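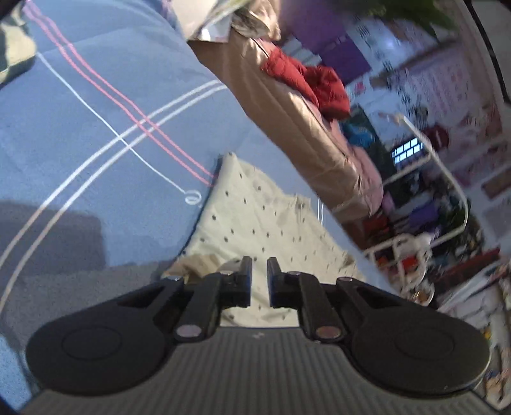 Blue striped sheet and cream pillow on one of the beds, December.

Progress report to the Tollico Fund: bedding replacement at Plikau House

Work in the period

The grant paid for new sheets, pillows and pillowcases for the long-stay rooms. We ordered 160 sheet sets from Guo and 100 pillows from Fomance. All of the sheets have arrived and been washed once before use. The pillows came in two deliveries, the second one nine days late, so the rooms on the upper floor were made up last.

Residents chose between plain sheets and patterned ones. More people asked for patterned than we had planned for, and we swapped two boxes of plain white with the supplier at no charge.

Old sheets in fair condition were kept as spares for the laundry room. The rest were cut up for cleaning cloths.

Spending

Sheets and pillowcases are within budget. Pillows cost $825 against a planned $828. The $3 difference stays in the bedding line.

Problems

The fitted sheets are tight on the deeper mattresses in the end rooms. Staff are using flat sheets there for now.

Next period

Order deeper fitted sheets for the end rooms. Label the linen shelves by bed size. Check all pillows again in spring and replace any that have gone flat. We will send the laundry costs with the next report.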